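Laborbuch Handgreifer / Demonstrationen
Eintrag vom 20. November

Aufgabe: Dosen in das Drahtregal stellen und wieder herausnehmen (interner Name Sekari). Vorgemacht wird beidhändig mit den Handgreifern, ohne Roboter am Tisch. Auswertung wie immer in Tendier.

Stand vor Beginn
Im Datensatz liegen 1676 Demonstrationen, davon der größere Teil aus dem September. Die alten Aufnahmen haben fast alle den gleichen Ablauf: rechte Hand greift, linke Hand wartet. Das hat die gelernte Strategie brav übernommen, sie lässt den linken Arm auch dann hängen, wenn er gebraucht würde. Heute deshalb mehr Varianten, vor allem beim Stapeln und bei losen Deckeln.

1. Greifen am Rand
Die Dosen mit den grünen Deckeln bleiben die schwierigsten Objekte. Durchsichtige Wand, glatter Rand, und wenn zwei übereinander stehen, sieht man in der Greiferkamera den unteren Deckel durch die obere Schale hindurch. Glenys meint, wir sollten den Greifer vor dem Zufassen kurz stillhalten, damit die Kamera ein paar ruhige Bilder vom Rand bekommt. Habe ich ab der zweiten Serie so gemacht. Anfahrt möglichst flach und mit weit offenen Backen.

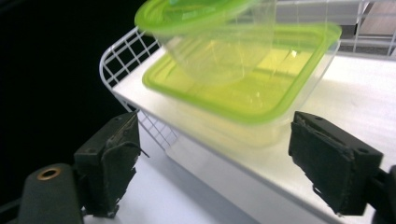 2. Beläge der Backen
Der schwarze Belag an den Innenseiten ist an beiden Backen durch. Rissig, wellig, an den Unterkanten hängen Fetzen. Ersatz ist bei Doolan bestellt, Lieferung offen. Bis dahin die losen Stücke nicht abreißen, sonst haben wir innerhalb einer Serie zwei verschiedene Oberflächen. Im Protokoll den Zustand »Belag alt« eintragen, damit wir die Aufnahmen später getrennt trainieren können.

3. Ablauf beidhändig
Ausgangsstellung: beide Greifer offen über der Tischplatte, Blick auf den Korb. Rechts die Dose am Rand fassen, anheben, leicht kippen und über die vordere Ecke führen. Links tief halten und offen lassen, bis die Dose steht, dann erst zum Deckel. Beim Kippen nicht nachfassen. Wenn die Dose rutscht, abbrechen und neu anfangen, keine Rettungsversuche aufnehmen. Die Kabel müssen hinter dem Handgelenk liegen, sonst ziehen sie beim Drehen am Greifer.
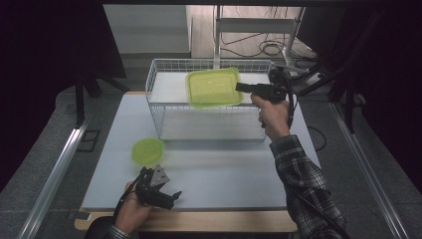
Beim Tempo habe ich mich diesmal zurückgehalten. Im September waren viele Demonstrationen so schnell, dass die Lageschätzung der Greifer beim Absetzen gesprungen ist. Langsamer ist anstrengender, nach einer halben Stunde merkt man den Daumen am Abzug. Glenys hat die zweite Hälfte übernommen, ihre Bewegungen sind ruhiger als meine, dafür setzt sie die Dose immer an derselben Stelle ab. Nächstes Mal Absetzpunkte vorher auslosen.

Ergebnis
300 Versuche aufgenommen, nach der Durchsicht 197 gültig. Bestand damit 1873. Aussortiert wurde meistens wegen Abrutschen am Rand, der Rest wegen verlorener Lageschätzung – Letzteres fast nur dann, wenn der Greifer dicht am Drahtgitter war. Das Gitter macht der Merkmalssuche offenbar zu schaffen, Muster zu regelmäßig. Vermutung, noch nicht geprüft.

Offen
- Durchsicht der letzten 96 Versuche noch einmal durch eine zweite Person, ich war da recht großzügig
- Öffnungsweite links neu kalibrieren, Nullpunkt wandert
- Mit Fenham klären, ob das neue Regal dieselbe Maschenweite hat
- Versuch mit matter Folie auf den Deckeln? Glenys ist dagegen, ich würde es wenigstens an einer Dose probieren

Training läuft über Nacht mit altem und neuem Bestand zusammen, zum Vergleich danach nur mit den neuen Aufnahmen.

Letzte Einträge
Greiferkamera: Belichtung fest oder automatisch
Sekari, erste Serie mit Drahtregal
Kabelführung am Handgelenk, zweiter Anlauf
Tendier: Export bricht bei langen Aufnahmen ab
Lageschätzung springt beim Absetzen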